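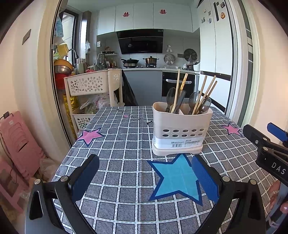

**Where do the chopsticks and spoons go after washing up?**
Into the cream caddy on the dining table, handles down, until the next meal.

This folder covers the table part of the Ekstead kitchen notes, kept by Dalia Berrada. It holds more than 600 short entries on where things are put and how they get mixed up. The stove and cupboards have a file of their own.

## What is listed

- `caddy` - the plastic holder with its base tray. The label is still on the front, so leave it out of any text search.
- `chopsticks` - plain, twisted and flower-patterned ones share one heading. Pairs are not matched up.
- `spoons` - the dark translucent ones, plus a gold-toned metal one entered separately.
- `cloth` - grey and white squares with pink and blue stars. Position notes use the big blue star as the middle of the table.

Utensils lying across each other are entered as one pile, then by type.
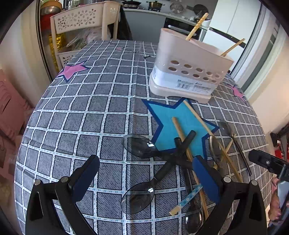 ## Known gaps

Entries from November use "holder" for the caddy - both words mean the same thing. In 12 entries the spatula is listed under spoons. Corrections go to Dalia.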